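Forum > Refurbishing & Werkstatt > Automatisierung > Anschaffung und Kosten

Diese Seite verwendet Cookies. Mit der weiteren Nutzung erklärst du dich damit einverstanden.

Thema: Zerlegezelle für Altrechner – rechnet sich das für irgendwen?

schraubfix_nord schrieb am 10. April:
Moin, wir sollen bis zum Sommer ein Budget für eine Roboterzelle anmelden, die Desktop-PCs zerlegt. Netzteil raus, Laufwerke raus, Board raus, sortieren. Angebote liegen von Vornico und Oltis vor. Vornico rechnet mit 64 Gehäusen pro Schicht, unser Durchsatz im Januar lag bei 824 Geräten, von Hand. Ich halte die Zahl für Prospektware. Wie sichert ihr euch gegen so was ab?

lötzinn82:
Gar nicht kaufen. Jedenfalls nicht, solange in der Kalkulation nur der Arm steht und Greifer, Vorrichtung und Wartung unter »optional« laufen. Bei uns war das Kleingedruckte teurer als die Überschrift.

Han-gyeol Ma:
Sehe ich anders. Wir planen auch gerade, mit Sakora, und bei gleichartigen Geräten halte ich das für machbar. Man muss eben vorsortieren. Wer alles durcheinander auf den Tisch stellt, darf sich nicht wundern.

schraubfix_nord:
»Gleichartig« ist genau mein Problem. Auch in einem einfachen Desktop sitzt das Netzteil unter einer Blechschiene, daneben ein Haltewinkel, und rechts hängen die Kabelbündel so, dass man mit den Fingern kaum vorbeikommt. Ein Mensch schiebt die Strippen beiseite und denkt nicht drüber nach.

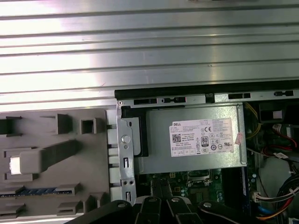

Im Angebot taucht der Punkt Kabel überhaupt nicht auf. Auf Nachfrage hieß es, das sei »Teil der Prozessentwicklung«, und die wird nach Aufwand abgerechnet. Da kann ich auch gleich einen Blankoscheck ins Budget legen.

Han-gyeol Ma:
Dann lass dir einen Festpreis für 5 Modelle geben, alles andere läuft weiter am Handplatz. So haben wir es in die Ausschreibung geschrieben.

lötzinn82:
Und wer pflegt Modell sechs ein? Der Integrator, zum Tagessatz. Schreibt lieber rein, dass ihr an die Programme selbst rankommt. Und 20 Prozent Einbehalt bis zur Abnahme mit euren eigenen Gehäusen – verstaubt, mit fehlenden Schrauben und allem.

kellerkind:
Hat jemand Lai angefragt? Die vermieten angeblich auch.

schraubfix_nord:
Lai hat nur für den Schraubprozess angeboten, Greifen machen sie nicht. Miete wäre mir trotzdem lieber als Kauf.

@lötzinn82: Den Einbehalt nehme ich auf. Oltis würde einen Test mit unserer Ware machen, Vornico will dafür erst eine Absichtserklärung. Die unterschreibe ich nicht.

Han-gyeol Ma:
Würde ich auch nicht. Aber den Test bei Oltis solltest du mitnehmen, bevor du die ganze Sache beerdigst. Und stoppt die Zeit selbst, inklusive Auflegen und Umspannen.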